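Let the Kids Keep the Messy Data

I have been helping out with high school biology for a good many years now, and every December I sit down with a stack of lab reports on pea plants and fruit flies and feel the same small sadness. The ratios are too good. A student crosses two flies, counts 225 offspring, and reports something so close to three to one that Mendel himself would have blushed. I know those kids, and I know they counted honestly for the first hour and then started counting what they thought I wanted.

I don't blame them at all. We hand them a neat square with letters in it, we tell them what the answer ought to be, and then we take points off when the flies fail to cooperate – and flies hardly ever cooperate! Some die in the vial. Some have eyes of a color that two lab partners will argue over until the bell rings.
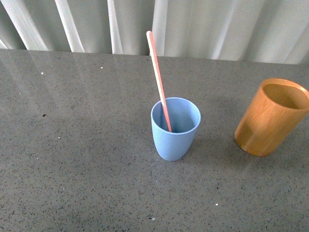
What a bad ratio can teach

My friend Kobina Dankwa teaches at Garg, across the river, and a while back he tried something I wish more of us would try. He graded six lab sections only on how well they explained the gap between what they expected and what they got. One group had a trait that showed up in far fewer offspring than it should have, and they spent 5 class periods chasing it. They read about genes that sit close together on a chromosome and travel as a pair, and about traits that don't appear in every animal that carries them. They never did settle the matter, and they were still talking about it at lunch.

I think that is a fine education in genetics, much finer than a tidy worksheet. Inheritance is a game of chance played over and over, and a small sample will wander. A child who has seen it wander with her own eyes will read a news story about a "gene for" this or that with a little more care, and goodness knows we could all use some of that.

So if you teach this unit, please, leave the odd vial in. Ask about it kindly, and give full credit for "I'm not sure."

Questions or comments? Write to the Laltik Science Teachers' Newsletter | © Laltik | Back to top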